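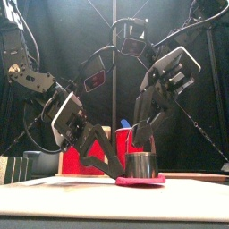
Heranano, January

Chapter 4
Small Things on the Table

A household inventory usually begins with the large pieces. The stove, the bed and the table are easy to list and easy to find again. The trouble starts with everything that can be picked up in one hand. When the Panagiotou house in Heranano was inventoried for the Stado housekeeping course, the finished list ran to 3,341 entries. Of these, 1,412 came from the kitchen, and most of them were smaller than a dinner plate.

This chapter deals with those small things: cups, cloths, trays, boards, lidded containers, and the loose pieces that belong to something else. Chapter 3 covered shelves and drawers. Here we stay at the table, where sorting is done before anything is put away.

4.1 Clearing and grouping

Work on a flat surface. Bring items to it in small batches and finish one batch before starting the next. Twelve pieces is a good limit for a beginner, and the exercises at the end of the chapter use batches of 12 or fewer.

Place the batch in two areas. The back row is for items that stand up on their own, such as containers, cups and cards. The front is for flat work and for whatever is being handled at the moment. A cutting board often ends up in front simply because it takes the most room. Leave it there and work on top of it if you need to.

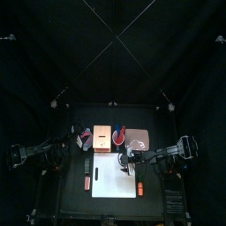
Figure 4.1 Sorting a small batch. The back row includes a small white card and a clear plastic container with a pink item in it.

Students often ask whether to sort by color, by material or by use. Sort by use first. A steel cup and a red plastic cup are both cups, and a person looking for a cup will look in one place. Color is a help later, when two sets have been mixed and have to be pulled apart.

Cloths cause more mistakes than any other group. A folded cloth may be waiting to be put away, or it may be serving as a mat under a cup. Ask before you move it. If it is a mat, list it with the cup. If it is spare, unfold it, check it for stains and tears, and fold it again to the size of the drawer.

4.2 Loose pieces

A loose piece is any part found away from its whole. Rings, lids, caps, hooks and seals all fall under this heading. The Panagiotou list had 107 of them.

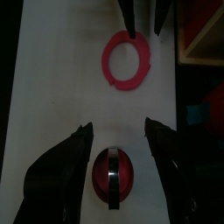

Set each one down flat, with clear space on every side, and look at its edge and its thickness before you try it against anything. A ring with a rough edge may have been cut by hand. A ring with a smooth edge is more likely to be a seal or a spacer. Write the color and shape on the sheet even if you cannot name the piece. "Red ring, flat" is an acceptable entry. "Misc." is not.

Pieces that find no match go into a single box marked with the room and the month. In the Stilus record sheet, printed in Appendix B, they are entered in the last column and left open until the whole house has been done.

Key terms in this chapter: batch, back row, loose piece, open entry.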